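Camum opens bed-and-laundry room at Mbeki hall

Camum has fitted out part of the Mbeki hall as a test area for everyday bedroom and laundry items. The room came into use in March. A green sheet on a low bed serves as the base surface. 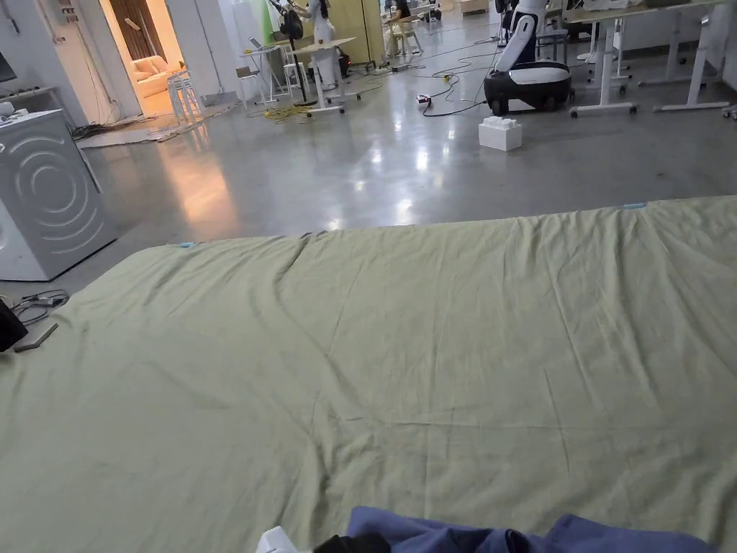

Sheets are 100 percent cotton and are changed after every 5 trials. Jarrah Rewi, who runs the room, said creases are left in on purpose. 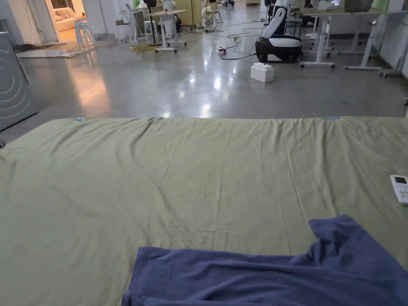 Blue cloth items are placed at the near side of the bed. Scoring covers edge alignment and fold count, with 2 readings per item. Results go to Zancombe for review.

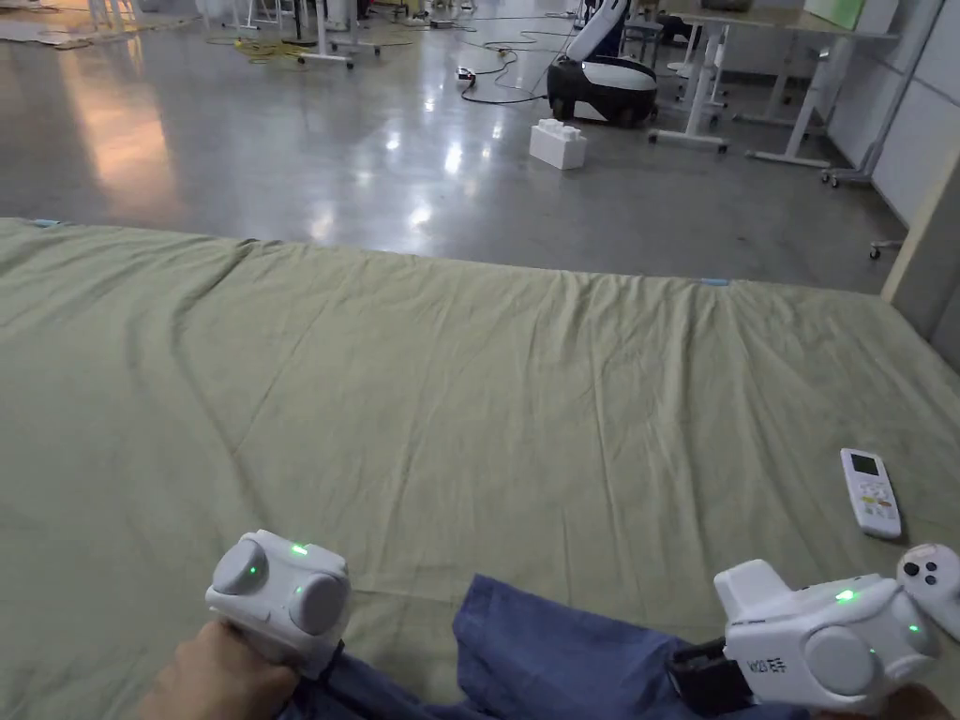 Next stage

A second bed, from Hedholm, will be added at the other end of the hall.

Comments

Nizar Hattar: Is the sheet fitted or flat?

Raed Akl: What thread count? It affects creasing a lot.

Karim Bataineh: Please post the scoring sheet when you can.

Contact | © Camum | Back to top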